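Wova opens its packing room for a second season

2018-03-01 – I'm Treasa Lenihan, I run Wova, and I'm very happy to say our packing room is opening again! We help people get ready for a move, and last September we started letting them bring their things to us and pack at a proper table (my kitchen floor did the job before that, and my knees still remember it).

In that first season, 136 households came through. Most of them wanted help with the kitchen, and a lot of them brought far more mugs than they'd planned to keep. This time we have longer evening hours and a new sorting service called Jonow, where one of us sits down with you and works through what to pack, what to give away and what to leave for the last morning.
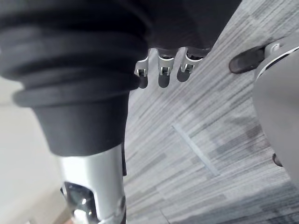

Photo: Peadar Quinlan for Wova

A two-hour session costs $50 and includes paper, tape and labels. If you want Jonow as well, it's $73 for the same two hours. Peadar Quinlan is looking after bookings again, and he'd love to know ahead of time if you're bringing glass or anything heavy – he'll set aside the double-wall boxes for you.

We're also taking in clean, flat boxes from people who have finished moving. Drop them by the side door any time we're open.

To book a session or talk to me about a story, call the Wova office and ask for Peadar or me. We both pick up!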